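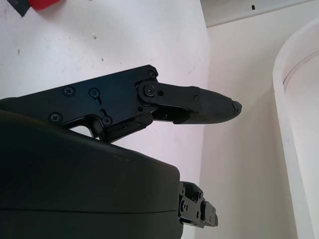
Pale surfaces turned out to be the part of the Rudthorpe room I liked writing about most, and the part I'd planned to skip. My idea of a white surface was pretty simple going in: you call it white and move on to the furniture! But white leans one way or another. One stretch of it has a faint lavender tint, and against that even three small dark marks are hard to stop looking at once you've spotted them. I logged marks like these as "specks" and left it there, as I can't tell a stain from a chip by eye. Cheng-en Mak wanted them split into types, and we went back and forth on it through most of October — I won, mainly by being slower to answer email.

For color words we stuck to what people say at home. Our list, kept in Flomeneo, had 125 entries at first, and way too many were fancy names for beige (I'm to blame for "oat"). Cream stayed in. It's a word both of us reached for without checking the list, and it covers the warmer pale walls nicely.
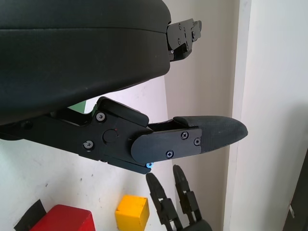
Figure 2. Pale wall logged as "cream," Rudthorpe room.

Lavender gave us more trouble. Cheng-en saw it as a cool white, I saw it as a tint, and we ended up keeping both terms in the notes, with the surface listed under white.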